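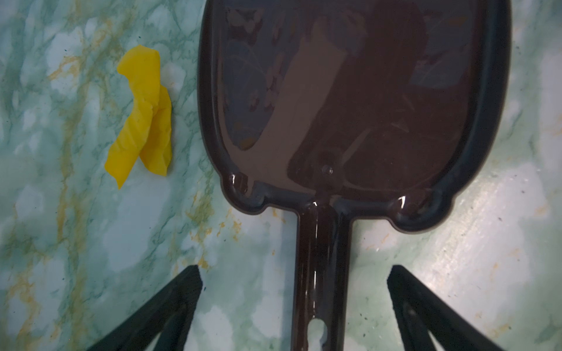 # Micrometeorites from roof dust: washing, sieving and sorting at home

Most of the material in a roof gutter is sand, shingle granules, moss and soot. A small fraction is cosmic dust that melted on the way down and froze into spheres. The notes below cover the kitchen and workshop side of the process: getting from a bag of gutter sludge to a tray of clean, sorted grains. Collection is covered on the Farnside roof page.

## Before washing

- Weigh the bag and write the roof, the roof covering and the month on it. A grain with no roof attached to it has little value later.
- Pick out leaves and twigs by hand over a bucket. Rinse them into the same bucket before discarding them.
- Use separate bowls, spoons and sieves from the ones used for food. Gutter sludge contains bird droppings and, on older houses, lead from flashing and paint. Wear gloves and keep the material wet until it has been washed.
- Do not pour any of it down the sink. Fine sand settles in the trap. Rinse water goes through a coffee filter and then onto the ground outside, away from vegetables.

## Washing

Fill a bucket one-third full with sludge, add hot water and a small squirt of dish detergent, and stir hard. Wait a few seconds, then pour off the cloudy water and whatever is floating. The spheres are dense and go to the bottom quickly. Repeat until the water stays clear after stirring. On a mossy roof this usually takes 7 changes of water; on sheet metal, fewer.

Moss that will not release can be soaked overnight with a spoonful of oxygen bleach. Leave the lid loose, as the mixture gives off gas. Do not use vinegar or rust remover. Acid attacks the iron-bearing grains and dulls the surface texture needed for identification.

## Drying

Spread the washed sand thinly on a steel baking tray kept for this purpose and leave it in a warm room. An oven works but bakes any remaining organic matter onto the grains, and it smells. If an oven has to be used, set it to the lowest temperature with the door ajar. Sand that clumps on a spoon is still damp and will block the sieve.

## Sieving

Two sieves are enough. The first has an opening of 1000 microns and removes gravel and shingle granules. The second has an opening of 400 microns. Most finds pass through it, so keep what falls into the pan and store the middle fraction in a labeled jar for a slow evening.

Tap the sieve rim with the handle of a wooden spoon. Rubbing the mesh with a finger or brush pushes near-size grains into the openings, where they stay. A blocked mesh clears if it is turned over and rinsed from the back.

## Magnetic separation

Put a strong magnet inside a small zip bag and pass it slowly over a thin layer of dry sand, just above the surface. Hold the magnet over a clean dish and pull it out of the bag; the grains drop. Magnets used bare collect a fur of iron dust that does not come off — Sohail Bugti ruined two this way, and reports that modeling clay removes part of it.

Go over each batch at least twice. Some glassy spheres are only weakly magnetic and are missed on the first pass. Ermira Stojanovska keeps the nonmagnetic remainder from her best roofs for this reason.

## Picking

- Work on a white dish with a raised edge, under a low-power microscope with light from one side.
- Pick up grains with a wooden toothpick, the tip barely damp. Metal tweezers flick them across the room.
- Turn off fans and close the window.
- Round is not sufficient. Welding, grinding and fireworks all make spheres, usually very smooth and shiny, some with a hollow neck. Look for surface crystals, a dull metallic bead at one end, or a barred pattern.

Store candidates one to a cell in a micropaleontology slide, with the roof code on the slide and again in the notebook. Rukhsana Kazmi's batch from the Rilton school roof lost its labels in June, when the ink ran. Pencil does not run.

## Cleanup

Wipe the work surface with a damp cloth, rinse the sieves from the back and stand them on edge to dry. Clean the white dish between roofs, including under the rim, where a stray grain can sit for several batches.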